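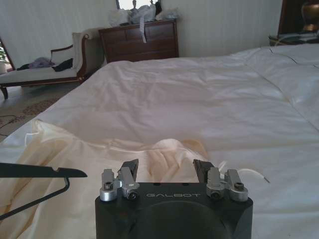
When the Grip Won't Let Go

By Dilwyn Howells
11/02/2019

Print this article | E-mail this article

The fault at Tarlow showed up on a satin blouse. The arm had been told to pick it up, put it on a hanger and back away. It picked it up. Then the fingers stayed shut, and the arm backed away anyway, taking a sleeve seam with it.

Engineers at Nukix, who wrote the control software, went through 500 logged grasps and found 19 where the release command was sent and never confirmed. Satin was involved in most of them. Thin, slippery cloth gave the fingers so little to push against that the software read them as already open.

The fix makes the arm wait for a second position reading before it moves. Tarlow ran it for three weeks in February with no torn cloth. The stop button has also been moved closer to the bed.

Print | E-mail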